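3.2 Collection of demonstrations by remote control

The demonstrations used in this study were recorded under remote control, with the operator seated away from the work surface and guiding one arm at a time. An earlier round of recordings, made in August with the operator moving the arm directly by hand, is described in Section 3.1 and is used here only for comparison. Hand guidance gave smooth paths in free space, but the operator's own forearm often blocked the wrist view during the final approach, and those recordings could not be used to train the visual part of the policy.

The task family considered in this section is the handling of small devices with attached cables. Such items are common in packing and sorting work and are difficult for a simple reason: the body of the device is rigid and can be grasped in a predictable way, while the cable takes a different shape every time the item is put down. A policy that has learned to reach for the body may close on the cable as well, or may push it under the body before the grasp is complete. Operators were therefore asked to choose an approach that kept the cable in view for as long as possible, and to pause briefly before closing the fingers.

Each operator completed a practice period before recording. The instructions were kept short. The operator was told which item to handle and where it should be placed, but was given no fixed path and no required grasp point. We considered this freedom important – a strict script produces recordings that agree with each other but that cover very little of the space a learned policy will later enter. Final data were collected by two operators, Kaisu Väisänen and Lenni Kallio, using the Estuvis control interface. A total of 504 demonstrations were kept after review, and 29 were set aside on account of lost synchronization between the joint record and the video.

Figure 4 gives two views from the wrist camera.
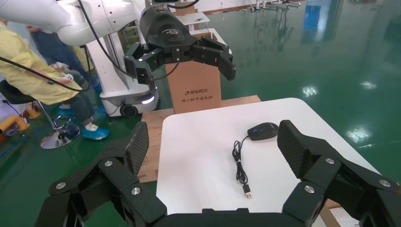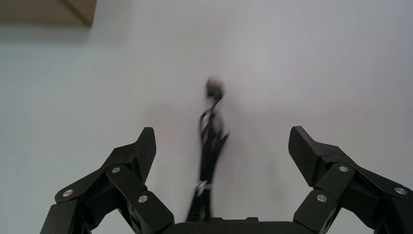

Figure 4. Wrist-camera views recorded during the cable-handling work. First view: a computer mouse and its cable on the white table, between the open fingers. Second view: a dark object between the fingers, strongly blurred by motion.
Photo credit: Orysia Symonenko and Eero Juntunen, Skenham project.

The two views differ in a way that matters for training. In the first, the outline of the mouse and the course of its cable down to the USB connector can be read directly from the picture. In the second, the finger pads remain sharp while the object between them is smeared, and its shape can be judged only in general terms. Pictures of the second kind were not removed. A policy running on the physical system will meet the same blur, and a training set made up only of clear pictures would leave it poorly prepared.

Blur does, however, affect labeling. Reviewers marked the moment of first contact in each recording by stepping through the wrist video. Where the object could not be made out, the mark was placed using the finger position record alone and the entry was flagged. Flagged entries carry a lower weight in the contact loss defined in Section 4 but are treated in the same way as all others in the action loss.

A further point concerns the background. The wrist view includes whatever lies beyond the table, and its content changes considerably with the angle of the hand. No masking was applied. Early trials with a masked background, carried out by Lenni Kuusisto on the Nendasura test set, showed that the policy became sensitive to small errors along the edge of the mask – in particular where a dark cable crossed it. The full picture was therefore retained at both the training and the evaluation stage.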